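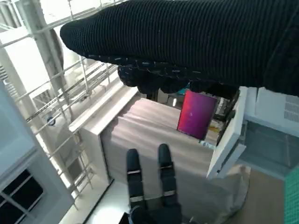
Wire shelving is the cheapest way to get things off the floor of a workroom, and it's easy to fit badly. Put the rack up first and arrange the boxes and drawers afterwards, because a rack is awkward to shift once it's loaded. A white one like this, with an upright post and plenty of thin wires, lets the light through and doesn't make a small room feel smaller. It also leaves the rest of the floor for closed storage. A cloth draped over a box, as on the pale one standing near the rack, keeps dust and sunlight off and costs nothing if you have an old curtain. Let it hang down the front, but trim it clear of the floor.

## Putting up the rack

Check the floor with a spirit level before you start. Most old floors fall one way, and a rack will show it more than a cupboard does. Screw the feet in or out until it stands true.

Fix the top to the wall. If the rack is 2,000 mm tall, one bracket near the top of each back post is the least you should use. In plasterboard, find the studs. In brick, use the plugs that match the screws.

Heavy things go on the lowest shelf. Jars, tins of varnish, anything with an iron base. Light and bulky things go at the top, and anything you use daily goes between your waist and your shoulder.

Small items fall through wire. Cut a piece of stiff card or thin plastic to the depth of the shelf and lay it down first. Ours are cut from old estate agents' boards and have lasted for years.

## Drawers and trays

Shallow drawers are better than deep ones for small bits. In a deep drawer everything ends up under something else. If a deep one is all you have, stand the contents on edge so that you look down on the tops.

- Take the drawer right out once a season and tip it on to newspaper.
- Wipe the runners with a dry cloth before you put it back.
- Rub a candle stub along wooden runners that stick.
- Throw out dried glue, flat batteries and pens that don't write. Batteries go to a collection point.

Clear plastic bins are handy for things you only need now and then, such as spare fuses or picture hooks. Label the end that faces out. Masking tape and a marker will do. Printed labels look smarter but people put off making new ones, and then the labels are wrong.

## The worktable

Many of us have one table for everything, so it gets used for cutting, mending, parcels and the afternoon tea. The answer is a surface you can clear fast and a habit of clearing it.

A self-healing mat protects the top and gives you a grid to measure against. Buy the biggest that fits. Keep it flat, away from radiators and off the windowsill, and never stand a hot mug on it. A warped mat can sometimes be saved by leaving it under books for a week. The blade should go straight down and draw towards you at an even pace, with the steel rule on the side you want to keep. 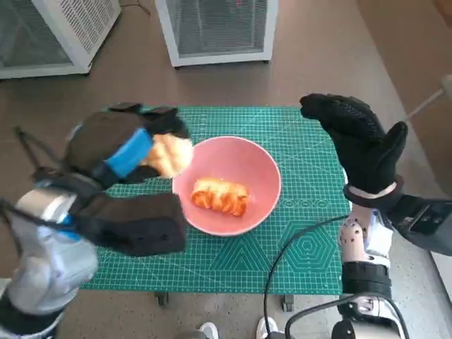

Food and glue should not share a table at the same time. Put knives and adhesives away before anything comes out of the kitchen, and give pastries and rolls a bowl or plate of their own. Glazed ones leave a sticky ring that picks up every thread and paper shaving in the room.

To clean a mat, use cool water with a drop of washing-up liquid and a soft cloth. Wipe in circles, rinse the cloth and wipe again. Stand the mat on a towel until dry. For fluff caught in the cuts, a pencil rubber works well, and so does a lint roller if you don't press hard. Grease from butter wants a second go with fresh soapy water. Don't use white spirit, as it can take off the printed lines.

If the table is on casters, lock them before cutting. Hair and thread wind round the axles, so turn the table over in the spring and pick them clean with a crochet hook.

## Folding and stacking

Cloth and tissue both keep best in loose folds. Tight folds leave creases that never quite iron out, and on old cotton the fabric goes thin along the line.

Fold everything to one width. Cut a piece of card to the inside width of the box, less a finger's breadth, and fold round it. Slide the card out and use it for the next piece. A stack made this way comes out of the box without dragging its neighbours along.
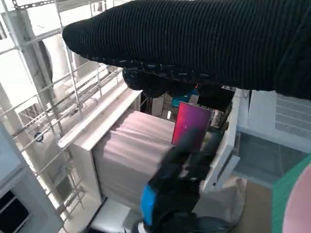
Leave a little space at the top so the lid or cover isn't pressing down. Keep colours together where you can, and put pale pieces away from strong reds, which may mark them if damp gets in. Once or twice a year, turn the pile over so the bottom piece has a turn on top.

Damp is the thing to watch. Don't push boxes against an outside wall, and don't block a vent with them. 100 mm of clear space in front of a grille is what we leave. Run a dry brush over the slats when you dust the shelves. Moth traps are worth having for wool and do nothing for cotton.

Tanner Poirier wrote in to ask about musty tissue paper. Air it for a day on a clothes horse, indoors and out of the sun. If it still smells after that, use it for packing shoes and buy new.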